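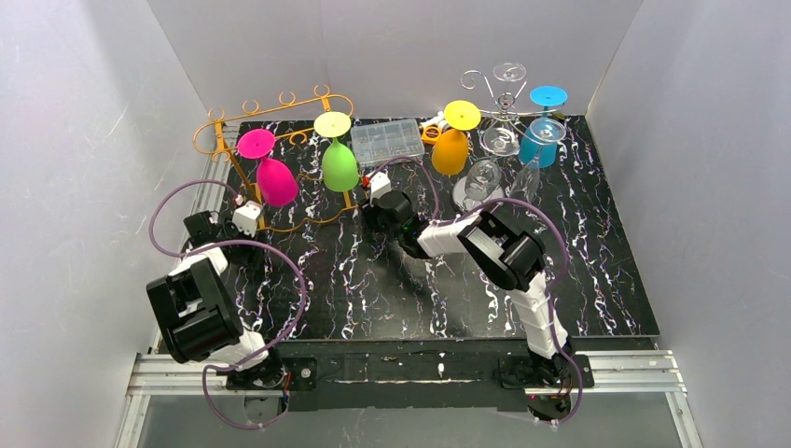

**Figure 7.1** A gold-coloured metal rack and a black tabletop with marble-like veining.

# Chapter 7: Surface Finishes

Chapter 6 dealt with what household goods are made of. The present chapter deals with the outermost layer, which is often a different material altogether and may be thinner than a sheet of paper. A buyer sees the finish first and touches it every day. It is also the part that wears, stains, chips and gets cleaned, so most complaints about a table or a shelf turn out on inspection to be complaints about its finish.

By the end of the chapter you should be able to:

- explain the difference between a finish and a base material
- name the main ways of giving metal a coloured surface
- describe how a printed pattern differs from a natural one
- suggest a suitable cleaning method when the finish is known, and a safe first step when it isn't
- read a simple wear test report

You will need the table of metals from Chapter 4 for Section 7.2. Section 7.5 assumes that you can work out a percentage.

## 7.1 Two materials in one object

Take a brass-plated steel hook. The steel carries the coat. The brass gives the hook its colour and keeps damp air away from the steel for as long as the plating is unbroken. If the plating is scratched through, rust can start at the scratch and creep under the edges.

We call the steel the **base material** and the brass the **finish**. The terms apply equally to a painted door, a glazed mug or a varnished floor. Some objects have no separate finish. A solid brass hook may simply be polished, and polishing changes the texture of the surface without adding anything to it.

Colour is a poor guide to what lies underneath. A gold colour on metal can come from plating, lacquer, paint, powder coating or the metal itself. A photograph will seldom settle the question. Weight, a magnet and a look at a hidden edge will tell you more, and the supplier's data sheet should tell you most of all.

> **Key term**
> **Finish:** the treated or added outer surface of an object, whether put there for looks, for protection or for both.

## 7.2 Patterns borrowed from stone

Marble has been imitated for a very long time. Painters in the ancient world copied its veins on plaster, and house decorators did the same on wooden fireplaces and columns. The reasons were practical. Stone is heavy, costly to move and hard to cut, while paint can be carried up a flight of stairs in a tin.

Modern marble patterns are usually printed. The print may be on paper sealed under a hard resin, on a plastic film with adhesive on the back, or on the face of a ceramic tile. In each case the image repeats. On a large worktop you can sometimes find the same vein twice, a metre or two apart. In natural stone the veins run through the thickness of the slab, so they can be followed over a cut edge. A printed pattern generally stops at the edge, or changes direction there because a separate strip has been applied.

Real marble is not always the better choice. It contains calcium carbonate, which reacts with acids — lemon juice and vinegar among them — and leaves a dull mark. Many printed surfaces resist the same spill quite well but are damaged by a hot pan.

## 7.3 Case study: the Vovari shelf

Vovari, a maker of kitchen shelving in Deron, sold a lacquered wire shelf in a single gold shade. In February the firm changed to a thinner lacquer. Of the next 939 shelves sold, 100 were returned with dull or flaking patches, mostly at the joints where the wires cross.

Saqib Rajput, the production manager, first suspected a bad batch of wire. Samples were sent to Sutrisno Jugah at the Ferkberg test laboratory, who cut through several joints and measured the coating. On the straight wires it was even. At the joints it had drained away before curing and left the upper side almost bare.

The firm had two options. It could return to the thicker lacquer, or it could keep the thin one and hang the shelves at a different angle while they dried. It chose the second. The results of the repeat test are given in Section 7.5, where you will be asked to judge whether the change was enough.

## Before you read on

Choose three objects at home that are used every day. For each one, write down what you think the base material is and what you think the finish is. Look for worn places: handles, corners, feet and the undersides of rims. Note which cleaning product is normally used on it. Keep your notes, as you will return to them in Section 7.4.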